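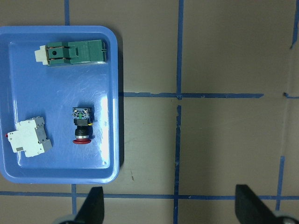
Skiden Film Society
Programming meeting, December

Held in the upstairs room at the Hidadlow Cinema. Started at 7:10 p.m. Quorum met.

1. Last meeting
Minutes approved with one correction: the short before the October feature was shown from a digital file, and the minutes had it as 16mm.

2. Attendance and money
Fall season attendance was 1162 over nine screenings. The silent comedy night was the best attended and filled all 200 seats. The lowest was 88, for the double bill. Several members thought the double bill started too late for a weeknight. Balance after the Hidadlow rental was paid is $2273. Report accepted.

3. Spring season
Two proposals were discussed.

The first was a season of long films, each over three hours, shown with an intermission. In favor: members have asked for these for years, and few of them play anywhere nearby. Against: the projection booth has to be clear by 11 p.m., so start times would move to 6:30, and people coming from work would miss the opening.

The second was a season of films set in a single building. The draft list has eight titles, four of them under 90 minutes. One member said the list leaned too heavily on thrillers and asked for at least one comedy and one documentary. Another asked that we drop the hotel film, as we showed it two years ago.

Vote: single-building season, 7 to 4. The hotel film comes off the list. One long film will be added as a Sunday matinee, title to be picked in January.

4. Kawaguchi prints
Kawaguchi Film Library has offered three 35mm prints at the usual rate, plus shipping both ways. The condition report on the second print mentions splices in reel 4 and some color fade. Agreed to book the first and third and ask for stills from the second before deciding.

5. Program notes
Notes have been running past two pages. Agreed on a limit of 600 words. Endings are not to be given away in the first paragraph. There was some disagreement over whether notes should say if a film is good. Left to the writer.

6. Tiltitine
The Tiltitine student festival has asked us to host its shorts night again. Approved on the same terms as last year. They will supply their own host, and files must reach the booth by noon on the day.

7. Other business
The aisle light by row F is still out. Hidadlow has been told.
Request for captions on all English-language titles where a captioned copy exists. Approved, no objections.

Adjourned 8:55 p.m. Next meeting on a Wednesday in January, same room.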